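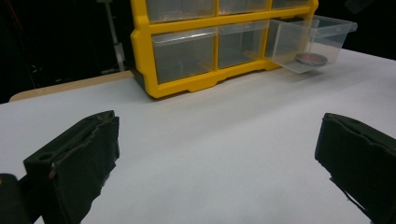
**Figure 7.1** One drawer of the organizer pulled out, with a small round object lying inside it.

# Chapter 7: Grasping and Putting Away

On 2018-09-13 the robotics workshop at Plondthorpe opened its doors to students from Lyons and Vutville, and 21 of us squeezed in along the wall to watch a gripper deal with a drawer. Think for a second about how dull that sounds. A drawer! You have opened thousands of them, usually while thinking about something else. By the end of the visit people were leaning over each other's shoulders to get a better look, and two students had to be reminded that the bus was waiting.

This chapter is built on that visit. We will keep coming back to the same table, the same yellow organizer and the same small object, because nearly every idea in the next 30 pages shows up there in one form or another.

## 7.1 What the demonstration asked for

Our host was Hollis Okafor, who runs the Susutham project and who talks very fast when he likes a question. He wrote the job on the whiteboard in a single line: *small thing, drawer, closed*. Then he asked the students to break it into steps.

The first answer from the room had three steps. The second had five. Okafor kept asking "and how do you know?" until the list had grown to seven:

1. Find the object.
2. Find the drawer.
3. Open the drawer far enough.
4. Close the fingers on the object.
5. Carry it over the opening.
6. Let go.
7. Push the drawer shut.

Look at step 3 again. How far is "far enough"? If the drawer comes out only a little, the fingers may bump the yellow frame on the way down. Pull too hard and the whole organizer can slide across the table, or the drawer can come out of its slot altogether. A person settles this by feel. A machine needs something to go on, and we will spend all of Section 7.4 on what that something could be.

Clear drawers add a puzzle of their own, and a good one. You and I can see through the plastic and still understand that a wall is there. For a vision program, the edge of a transparent drawer may be little more than a thin bright line, and that line moves when the light moves. 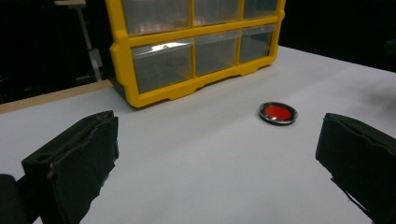

**Figure 7.2** The organizer with its lower row of drawers in full view and the red-centered object on the table to its right. Note the glare on the lower left drawer.

Before you read on, take a piece of paper and sketch Figure 7.2 as if you were looking straight down from the ceiling. Mark the organizer, the object and the two fingers. Your sketch will be a little wrong, and that's fine. You are turning one flat view into a layout of real space, and the computer has to do the same work. The object appears as an oval in the figure, yet you probably drew a circle. Hang on to that thought for Section 7.2!

## Two fingers, two contacts

Okafor's favorite part of the day was the grasp, and it quickly became ours. With two fingers you get two places to press. If the presses line up across the middle of a round object, the pushes balance and the object stays put. If they are off to one side, the object tends to turn or squirt away, as anyone who has chased a wet bar of soap already knows. 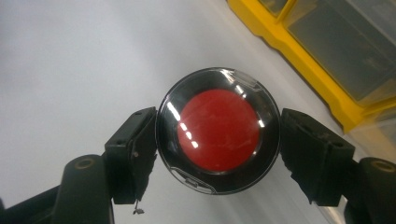

The surface of the fingers matters as well. Smooth, hard pads need a stronger squeeze to hold the same weight, and a stronger squeeze can crack a thin part. A pad with more grip lets you press gently. In Section 7.3 you will work out how gently, using the friction rule from Chapter 2 and a coin from your pocket.

**Words to watch for in this chapter:** *contact point, friction, approach direction, clearance, release*

**Try it first.** Tape a craft stick to your thumb and another to your index finger. Put a bottle cap on the table and place it in a drawer using only the sticks. Do it once with both eyes open and once with one eye closed. Write down what went wrong each time, and bring your notes to class.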